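Budget thread, second gripper cell at Prirnencombe. Quotes are due in August and I'd like the numbers argued over before then.

1/ Base price is the easy line. Dusmont and Sisodia are within 2% of each other on the arm. The spread is all in spares and service.

2/ Fingers are consumables. Plan on 19 pairs a year per cell at our duty cycle. Sisodia sells them singly, Dusmont only as a kit with linkage bars and rivets -- fine if you wear both, wasteful if you don't.
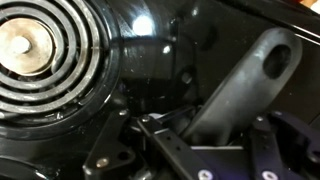

3/ Wrist camera: price it with the bracket and the cable. Villia lists the camera alone at $269, and that is the figure that ends up in everyone's spreadsheet.

4/ Lead time on finger sets is some 17 weeks. Order the first year of spares with the cell -- a separate PO later costs you a second freight charge.

5/ Still open: service contract or in-house repair. I'm leaning in-house for the gripper, contract for the arm. Will post the sheet once Sisodia confirms the hourly rate.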